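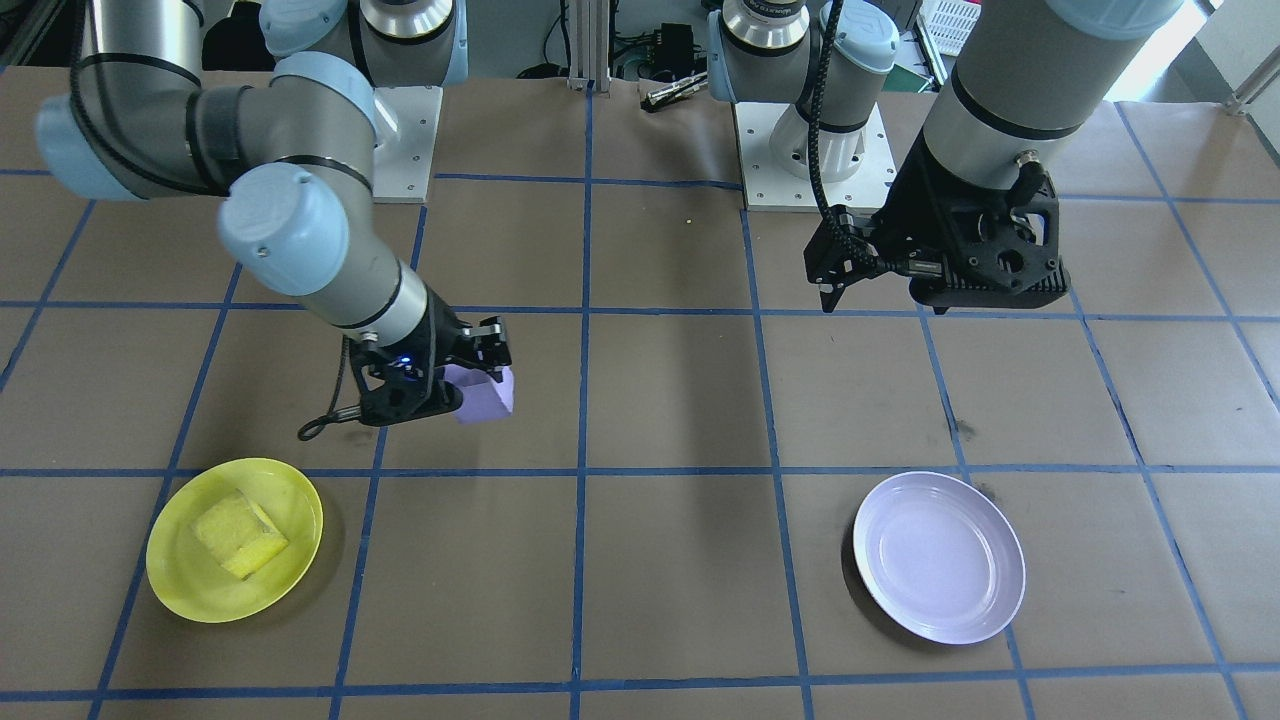 Grid (layout)

A grid is a set of lines crossing another set of lines, usually at right angles, so that a flat area gets split into cells. People use grids to find places, share out land, copy drawings, plan gardens and keep wallpaper straight. I've been keeping this entry going for a while now, and it keeps getting longer, mostly because I can't walk past a tiled floor without wanting to add a paragraph.

Basic terms

The spaces are cells, the lines are lines (or rules, if you come from printing), and a point where two lines meet is an intersection or a node. A grid where every cell is a square is a square grid. If the cells are longer one way it's a rectangular grid, and I'd say most grids you meet in daily life are that kind, even when people call them squares.

There are two ways to name things on a grid, and mixing them up causes more trouble than anything else on this page. You can name the cells, as on a street map where your road is in C4. Or you can name the intersections, as on graph paper, where a point is two across and three up. Chess names the cells. The game of Go is played on the intersections, which threw me completely the first time I sat down to it!

Street grids

Streets laid out in a grid go back a very long way. Mohenjo-daro had main streets running close to north–south and east–west, and the Romans were fond of the idea too. In North America the grid made land easy to sell, and plenty of towns were drawn on paper well before anyone lived in them.

My own town, Drenar, is one of those. The old center is 9 blocks long, the first plan shows 146 lots, and 79 of them still have their original outline (I spent a very happy November with the county maps working that out). The rest got merged or sliced up, or lost a corner when Tinside Avenue was widened. Tinside is the one street that ignores the grid and cuts across at a slant, following an old wagon track, and every place it crosses a straight street leaves an awkward little triangle of land. One's a flower bed. Another is a very narrow shoe repair shop.

Laying out a grid by hand

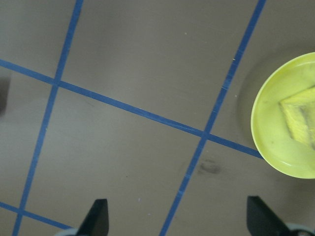 A hand-made grid starts with one long straight line that everything else gets measured from. Surveyors call it a baseline. On bare ground you'd use string and pegs, on a wall a chalk line, and indoors I like tape, which comes up again when you change your mind. Color matters more than you'd think: blue strips on a gray tabletop are easy to follow right across, and even looking at them on a slant you still read the spaces between as big rectangles. Tape has a width, though, so decide early whether you're measuring to its edge or its middle. I once did half a floor one way and half the other — never again.

To check for a square corner, use the 3-4-5 method. Measure three feet along one line and four feet along the other, and if the corner is true the distance between those two marks will be five feet. For a whole rectangle, measure both diagonals. If they match, you're fine.

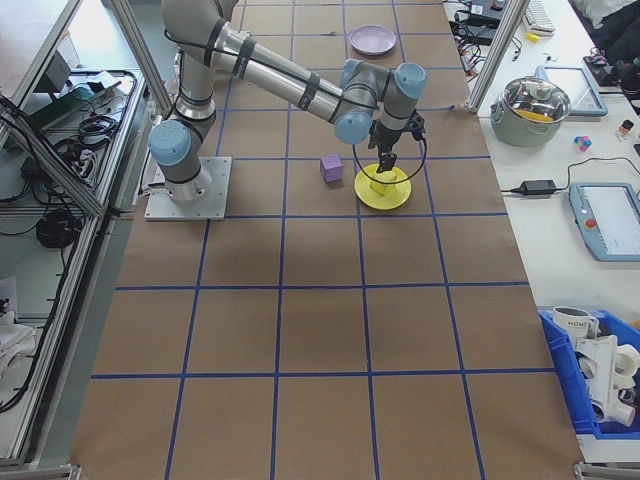
With the corners checked, mark your spacing along opposite sides and join the marks straight across. Always measure each mark from the same starting end. If you step along from one mark to the next, every tiny slip gets added to the one before it, and by the far side you can be off by a finger's width.

Copying pictures

Painters have used grids for centuries to make a small sketch bigger. You draw squares over the sketch, draw the same number of larger squares on the wall, and copy one cell at a time. My pad of Golalex paper comes ruled in pale green with 1,536 squares to a sheet, far too many for this job, so I ink over every fourth line and ignore the others.

See also: graph paper, latitude and longitude, quilting, crosswords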